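# Bekdale Shared Kitchen – small appliance trial, second progress report

19 May 2020

Prepared for Deirdre Ní Chonaill, Candard Fund 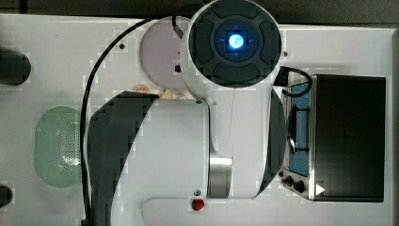

## Where the bench setup stands

The toaster oven now sits at the right-hand side of the white tabletop. It is a small unit with a black top, a glass door and two black control knobs. The proposal claimed a bench oven could take over most of the light cooking from the full-size range. I had my doubts in March and I still have most of them.

## What was done this period

- The bench was cleared and the oven moved over from the pantry.
- We ran 30 cooking sessions against a plan of 112 for the whole trial. That is behind schedule, and I don't expect to make up all of it.
- Sang-wook Ok rewrote the recipe cards for small portions. Toast, reheated pastries and roasted fruit are done. The casserole card has been dropped.

## Results so far

Toast and pastries came out well enough, which doesn't tell us much. Any oven can do toast. The roasted fruit was uneven in 8 sessions, and turning the tray halfway through helped with only some of them.

Power savings are the main reason the fund backed this work, and I can't report a figure yet. The Yeon plug meter dropped its readings twice. Prulico has offered to estimate the savings from its own tables – I would sooner wait for our own numbers than put a supplier's estimate in front of you.

## Bench space

The original layout drawing showed room for plates, a cutting board and a cooling rack on the same surface as the oven. I don't believe that drawing. A hot tray needs a clear spot to land, and people tend to put plates down wherever there is a gap. We have asked users to keep the black top of the oven free of dishes and tea towels. Compliance has been patchy.

## Budget

Spending is within the approved amount. The second oven has not been ordered, and I recommend holding that money until the meter is sorted out.

## Next period

1. Replace the plug meter and repeat the 2 sessions with missing readings.
2. Mark a landing spot for hot trays on the tabletop.
3. Finish the fruit tests with thinner slices.
4. Decide whether the second oven is worth buying. On present evidence I would say no.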